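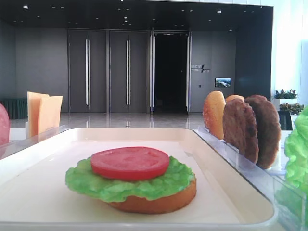

The Burger Counter, in Pictures

January 2026

I have a soft spot for play food, and it got a lot worse once we put together the burger counter at Mindholm. I'd been looking after the play food shelves for a while (more than 400 pieces, if you count every last pea) and what I really wanted was one setup where a person could walk up, see all the parts, and start building without anybody explaining a thing. So this is my little page of burger pictures.

The layout is about as plain as it gets. One pale tray in the middle with a nice raised lip, because round things roll and I'm tired of crawling under tables. Cheese goes on the left in a clear stand. Buns and patties go on the right in a long clear rack, all standing on edge like records in a crate, and the lettuce lives at the end of the row. I tried bowls first, back in May, and everything ended up in a heap with the tomatoes at the bottom!

Build order is a touchy subject around here. I'm a lettuce-first person: bottom bun, big ruffled leaf, then tomato, then the meat. The leaf keeps the tomato from skating around on that smooth bun, and I love how the frilly edges hang out on both sides. My sister's family does patty first and thinks I'm out of my mind.
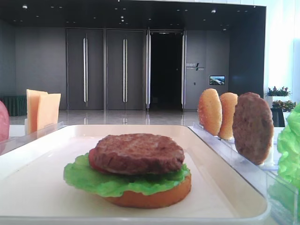
Once the patty goes on you hardly see the tomato anymore, just a thin red sliver on the left, and I think that's when it starts to look like lunch. The patties are my favorite pieces in the whole set. They have this bumpy, grilled kind of surface, and from a few steps back I've fallen for them more than once (usually right before noon). Cheese is next if you want it, and then the top bun. I skip the cheese myself.

We got our pieces through Tollow, and the spare lettuce came from Kwok, in a slightly different green that only I seem to mind. Cleaning is easy: warm water, a drop of dish soap, and a towel. Don't put the clear racks in the dishwasher. I did that to one and it came out cloudy.

Bun, lettuce, tomato, with the patties still waiting in the rack. Those big dark gray doors at the back make the colors pop, don't they?
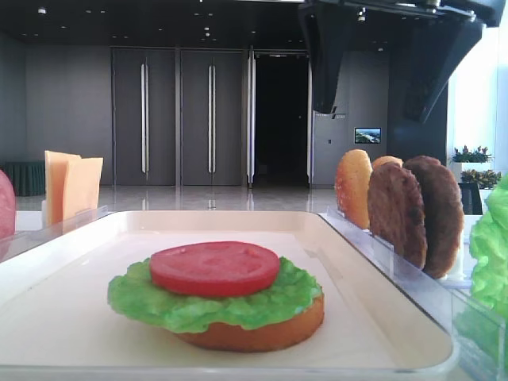

More From the Play Food Shelves

Next up is the breakfast set, 50 pieces, and I've already lost an egg.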